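The cloth was the cheap bit. I want to say that early on, as people always assume a backdrop costs money, and mine came off the end of a roll at Barta, the fabric place behind the station, where the offcuts live in a bin by the door. Black, wide, slightly fluffy on one side. I had it home by teatime and then spent the whole evening wondering how on earth you hang the stuff.

I should explain that I've become a bit obsessed with breakfast tables. It started in April, when Evangelia Zacharopoulos asked me to help her dress one for an open day, and I said yes before asking what dressing a table meant. (Evangelia has done this for nine years and owns more clips than anyone I've ever met.) Her rule is that you sort out what's behind the food before you so much as touch a plate. I'd have gone straight for the toast, obviously!

So, the wall first. Clips along the top, a few more down the sides wherever the cloth wants to wander, and then the letters, which are the fun part. You can cut them all to match, but I love it when the little ones go up on a curve and the big ones sit squarely underneath, all in ice-cream colours. Against black they really sing.

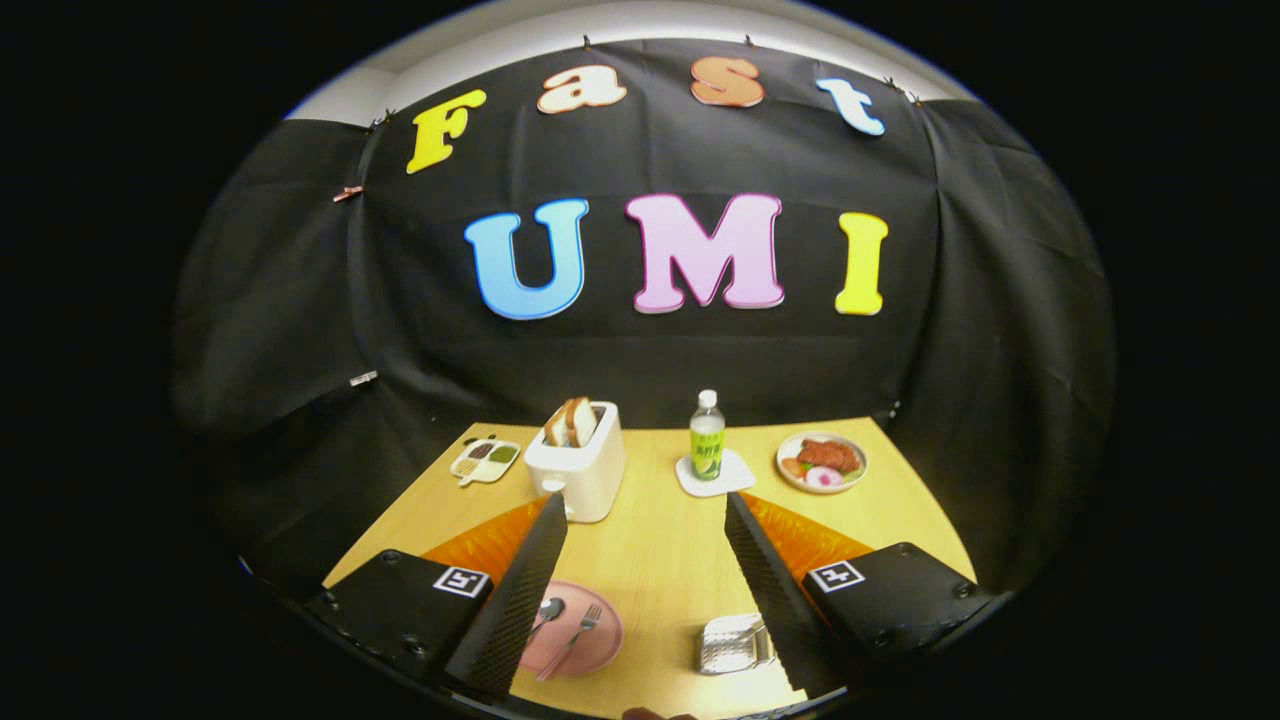 *Letters up, toast in: pastels on black, with breakfast laid out on the pale wood.*

Do I iron the cloth? I do not. I tried it once with a backdrop for my sister's birthday and it creased again on the way up the ladder, so now I let it fold and bulge as it likes. Once there's something bright pinned to it your eye goes straight to the colours anyway.

Then the table. Toaster at the back, and I'd always go for a white one if you can get hold of it, with the slices standing up in the slots so the crusts show. A divided tray is brilliant for bits and pieces, dark things next to green things, and it stops everyone hunting for the pots. Give the bottle a coaster and turn it at a bit of an angle, which looks friendlier than lining it up with the table. And leave some bare wood! My first attempt had so much crammed on it that Evangelia quietly took half of it back to the kitchen while I was parking the car.

Plates I'm still learning. Something meaty in the middle, then a spot of orange or pink near the rim, and a plain white plate underneath it all. I had a patterned set from Mekis that I adored in the shop, but every breakfast I put on it vanished among the flowers. They've gone to my mum, who eats her crumpets off them.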